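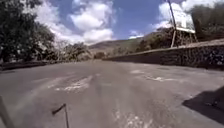
Maximiliano Escobar, in a written reply to the draft, objected that a gift promised as a share of sales is still a gift, and that shelters should not be asked to treat it as a business contract.

Search this journal Advanced Go

February | By Kyung-hwa Choo and Nam-gil Ha

4. Results: Sales-Linked Giving to Animal Shelters

4.1 Terms of the pledge

The objection deserves a careful answer. In the Kolville sample, 50 small sellers had promised part of their income to an animal shelter in the two years covered by the study. The goods sold included pet collars, printed cards, soap and knitted blankets. Most sellers named a percentage. Far fewer said what the percentage was taken from. Where the seller meant profit and the shelter understood full price, the sums received fell short of what shelter staff had entered in their budgets.

Only nine sellers put the terms in writing before the first sale. Eight of these sent payment within the month agreed. The ninth, a stationery maker trading under the name Myung, paid late but sent a full statement of orders with the payment. Staff at the Cludgate shelter told us that the statement mattered more to them than the delay, as it allowed them to plan for the following season.

We do not claim that written terms cause prompt payment. Sellers who write things down may also be sellers who keep good books. The sample is small, and no shelter in it received pledges from more than a handful of sellers at one time.

Share 8 Comments 9

4.2 What buyers were told

Buyers at the point of sale were usually given one sentence about the shelter and none about the amount. We collected 916 order notes from sellers who agreed to release them with names removed. Many buyers wrote that they had chosen the item on account of the animals, and several asked that a particular dog or cat be told of the purchase. Questions about the sum to be passed on were rare. Jae-in Kwon, who coded the notes, found them mostly in orders placed by people who had adopted from the same shelter in the past.

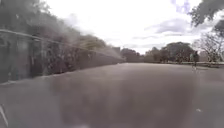 4.3 The shelter's side of the arrangement

Shelters gave their name and logo freely, often by telephone. The Romik shelter kept a list of sellers using its name; the others relied on memory. Han-gyeol Kong has argued in an earlier paper that such a list should be public, and our interviews support that view. Two shelter managers were concerned that a public list might seem to shame sellers whose sales were slow. A list that shows only the seller's name, the share promised and the closing month of the offer would meet this concern.

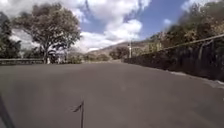

Figure 1. Paved road with trees and a dark stone wall.

The figures for direct cash gifts in the same period are treated separately in Section 5.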